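Notebook, teleoperation bench
Wednesday, July

Started at 8:30. Task for this week is still "brush": take one calligraphy brush off the rack, make one stroke on the felt, hang the brush back on its hook. The goal is 200 good demonstrations before we train again. At the end of last week we had 41 that I would call good, and more that I would call acceptable if I was in a generous mood. I decided to throw away the acceptable ones. The last policy learned the hesitation from them very well.

Warm-up. Leader arm was stiff in the second joint again. I loosened the friction screw a quarter turn and wrote it on the tape. Please do not tighten it back without telling me. After this the follower tracks much better at slow speed, but the last centimeter is still a bit late. I think it is the filter in the Drolto bridge and I think we set it too strong in spring. Changed the smoothing window to half. There is a little more shake in the gripper now, but I prefer the shake. With the strong filter my hand is always correcting something that already happened on the other side.

By hand or by remote. We discussed this at lunch and I want to write down my side of it. For the "hang back" part I tried guiding the arm directly by hand, in gravity compensation mode. It is more pleasant. I can feel when the loop touches the hook, and my success is clearly higher. But the trajectory looks like a person pushing a heavy door, and my own forearm is in front of the wrist camera half of the time. A policy that sees a forearm in training and no forearm in test will be confused. So: guiding by hand only to find good waypoints, then remote control for everything we record. If someone wants to argue, the clips from both ways are in the shared folder under "hang_compare".

Recording, morning block. The episodes are cut by the pedal. Press once at start, once at end, press twice quickly to discard. I pressed twice by mistake in a very good one. The discard should ask for a confirmation, or at least keep the file for one hour. I put this on the list for the Farías scripts.

Episodes end automatically at 2000 steps. Most of mine finish near half of that, so 1000 could be a better limit, but then the slow ones get cut in the middle of hanging, and the slow ones are often the clean ones. Left it as it is for now.

Notes on the grasp:

– Approach from the front and a little from above. From the side the fingers touch the neighbor brush and both start to swing.
– Wait until the brush is quiet before closing. I count to two in my head. This pause will be in the data, so everybody has to do the same pause.
– Lift first, then pull back. If you pull back first, the loop stays on the hook and the whole rack wants to come with you.
– Grip pressure at the middle setting. At the high setting the handle turns between the fingers when they close, and then the tip points to a wrong place on the felt.

The big brush is the easiest to grasp and the hardest to hang back. The thick one has more weight under the fingers, so it works like a pendulum after every small correction. The thin ones have the opposite problem: they are calm, but the wrist camera loses the handle against the dark wood of the rack. I asked in the Lista channel whether we can raise the exposure a little. The answer was yes, but then the wall becomes almost white and we lose the shadows. I am not sure the shadows help the policy. I am also not sure they do not. It would be a nice small experiment, one block with lamp on the left, one block with lamp on the right, but not before the main set is complete. 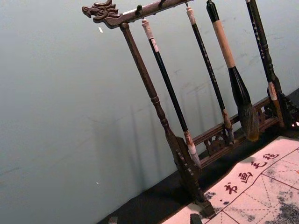

Wrist angle at the start pose is a question I keep coming back to. In Mukuldale they start all their tasks with the wrist level, and the reason is good: it is easy to reproduce. For us a tilted start is more useful. With the wrist rolled, the hooks are visible together with the lower part of the brushes, and the operator sees in one view which brush hangs where. The price is that "down" on the monitor is not down on the table, and new operators move the leader arm in the wrong direction for the first ten minutes or so. I got used to it by the second session. I suggest we keep the roll, and that each person makes a few practice runs which are not saved.

Afternoon block went slower. Two times the felt moved under the brush during the stroke. I fixed the corners with double tape. I know the felt has ink stains on it already. I would leave them, they do not disturb anything, and a perfectly clean felt would only be clean for one day. The brushes are used dry in all episodes, as agreed.

One failure I want to remember. The brush was back on the hook, the gripper opened, and I moved away too early. One finger was still behind the handle and took the brush off again. On the monitor it looked finished. From now on: open completely, stop, move straight back, only then up. I repeated it this way until the end of the day and did not have the same failure again, but this is one afternoon and one operator, so please try it yourself before believing me.

Labels. I use "clean", "touch" (contact with another brush, but finished) and "drop". Please do not invent new ones without writing them here. Last week I found "ok-ish" in the table and I do not know what to do with it.

To do:

– keep discarded episodes for one hour (Farías scripts)
– test the half smoothing window with a second operator
– mark the position of the rack foot on the table with tape, it moves a little when we pull
– write the start pose in the config file, now it is only in my notes
– check the clock difference between wrist camera and joint log, I suspect a few frames

Stopped at 17:40. Leader arm is parked and the bridge is off. Tomorrow I begin with the thin brushes while my hand is fresh, and the big one after lunch.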